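Saisir le fil sur un coussinet d'entraînement

Avant le premier nœud, je conseille de travailler seulement la prise du fil. Posez le coussinet bien à plat et laissez le fil noir reposer dessus, sans le tendre. Ouvrez les mors en V étroit, puis approchez-les du fil par-dessous.
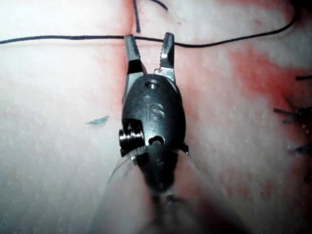
Fermez doucement, sans tirer tout de suite. Si le fil glisse, ouvrez et reprenez-le 5 mm plus loin. Je fais cet exercice 18 fois, ensuite une pause. Hermine Mösli m'a appris à garder le poignet de l'instrument immobile pendant la fermeture.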